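Small storage, Pustport workshop

Daiane Furtado and Gilmar Brandão have been sorting out the small storage at the Pustport workshop since January. Screws, labels, spare fuses and pens had ended up in jam jars and biscuit tins, and most of it now has a drawer. Kátia Queiroz keeps the list, which runs to 221 entries.

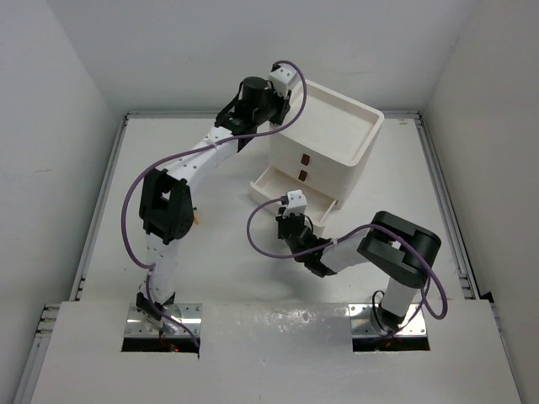
White drawer unit on the white tabletop, bottom drawer open.

Labels go on the drawer fronts, lower case, no abbreviations. Anything without a drawer goes in the tray by the door until Kátia has added it. Spare labels are in the office, second shelf.

Gallery put together by Jucélia Guerra.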